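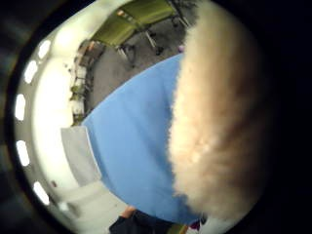 Cream-colored fluff, very close up, with the green chairs beyond.

# About Wotutine

Hi! I'm the person who started Wotutine, and I still answer most of the email, so if you write to us you'll probably get me. We're a small company in Fustidham and we gather examples for robots that are learning to use their hands. Soft things are our specialty. Plush toys, towels, socks, cushions, anything that squashes when you pick it up and doesn't go back to quite the same shape when you put it down.

I came to this from sewing, of all places. I spent years making stuffed animals for craft fairs, then took a job testing grippers for a packaging firm, and I kept noticing that everybody's practice objects were hard. Blocks, cans, mugs, more blocks. A robot that had only ever met a block would close on a teddy bear's ear and have no idea what was going on (neither would I, in its place). I started bringing in toys from home, the toys turned into a side project, and the side project turned into a company with a lease.

## What we do all day

Mostly, we pick things up. One of us holds a gripper tool by its handle, with a camera mounted on it, and does an ordinary little job with it — moves a toy from one place to another, turns it over, tucks it in beside something else. The camera records what the gripper sees the whole way through, and that recording is one example. Then we do it again with the toy lying a different way.

We call our gripper Ryu. It has been rebuilt 2 times since we opened, and the current version is lighter in the wrist, which my forearm is very happy about! The lens is a fisheye, so everything bends like the inside of a bowl and you get the ceiling lights along with the toy. New people find that strange for a day or so and then stop noticing. We like the wide view a lot. When a big fluffy toy fills half the picture, there's still some room left around it, and the learning system can use that to work out where it is.

The system we train with our own recordings is called Nudora. We use it to check our work before anything goes to a customer. If Nudora can't learn a task from a batch, we want to find that out ourselves, at our own table, before anyone else has paid for it. A typical batch is 300 examples of one task. We watch all of them, start to finish, and yes, it's slow. I usually do my share in the morning with a large coffee.
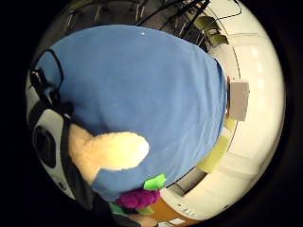 Plush is harder than people expect, and I could talk about it far too long (ask my family). A gripper can close on the fuzz and miss the stuffing. It can grab a paw and have the rest of the toy swing around under it. Small sewn-on pieces are a whole subject of their own: felt bends, pom-poms roll under the fingertips, and a robot has to learn which of those are fine to press on and which ones it should leave alone. We've recorded so many grabs at felt edges that I now look at kids' toys in stores and think about where I'd put the fingers.

We keep the mistakes, too. If I drop a toy and pick it up again, the drop stays in the recording and gets a note. Customers used to ask us to cut those out, and now they mostly ask for more of them. A robot that has only seen perfect grabs doesn't have much to go on once something slips.

## Where we work

We record in a regular room with regular furniture. Chairs get moved, cables hang where they hang, sticky notes go up and stay up until they fall off. I've been asked why we don't hang a plain gray backdrop, and my answer is that I've never been in a house that had one. We do tidy up between tasks, just not very hard.

There are 5 of us now. Everyone records, including me, and everyone reviews. We swap tasks often, partly for our wrists and partly so the examples don't all move like one person. I'm left-handed and apparently I sneak up on things from the side, so a batch made by me alone would teach a robot to do the same.

## Working with us

If you're building something that has to handle soft objects, send us a note about the task, even if it's only half worked out. We'll usually record 50 examples first so you can try them on your own system and complain, and then we fix what needs fixing and carry on to the full batch. You're welcome to mail us your own objects. Please put your return address inside the box as well as on it!

We take school visits in September and in the spring. Kids get to hold Ryu and try a few pickups, and they're generally better at it than the adults who come along. For visits or anything else, use the contact form and mention what kind of soft thing you have in mind.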